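The second life of the button box

Ask anyone who sews where they first fell for it, and sooner or later you'll hear about a button box. Mine was a cookie tin with a dented lid, and I was allowed to tip it out on the rug when it rained. I can still hear the noise it made!

So I was half in love before I even got through the door at Tustent, the shop on Beyene Street that sells old buttons and very little else. It has drawers to the ceiling, a ladder on a rail and a smell of cardboard and floor polish. The oldest stock came from a coat factory called Denon, which closed its trimmings department one January and sold off everything down to the shelves. The shop took 2751 cards of buttons in that sale, many still stitched on in neat rows with the price penciled in the corner.

What gets me is how much thought went into such small things. Glass buttons with a thread of gold running under the surface. Coat buttons carved from horn, each one a bit different in the grain, so a full set has to be matched by eye. Shell buttons that look plain white until you tilt them toward a window, and then there's pink and green and a kind of oily blue (the ones from Denon's blouse line are the best I've seen, and I have looked at a lot of blouses).

People come in with all sorts of jobs. A cardigan missing one button is the classic, and the trick is to stop hunting for a perfect match. Take the top button off, move it down to fill the gap, and put something wonderful at the neck. You get a cardigan you like more than you did before. Or change the whole set. I paid 3 dollars for a card of dark green glass ones, sewed them onto a gray jacket I'd nearly given away, and have worn it all spring.

If you've inherited a box of your own, sort it by size before color. It feels wrong, but buttonholes don't care about color, and you'll find sets hiding in there that you'd never have spotted otherwise. Thread the matching ones onto a loop of cotton. Keep metal ones away from shell, and don't soak anything you can't identify. Old casein buttons, made from milk, go soft and dull in water, and I lost a lovely pair of yellow ones that way.

Then use them! A button on a card is pretty, but a button on a cuff gets touched every day.

Illance, the sewing fair held in the old market hall, opens on 17th July with 500 buttons laid out on one long table for visitors to pick through, and Tustent is bringing the horn ones down from the top drawers. I'll be there early with my gray jacket on. 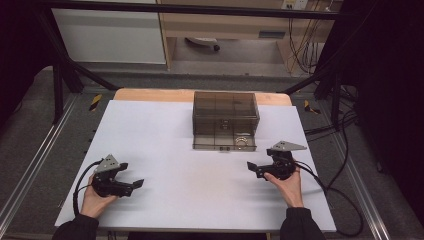

I'm also taking the cookie tin, because there are 2 odd brass buttons in it with anchors on them, and I would dearly love to find them a third.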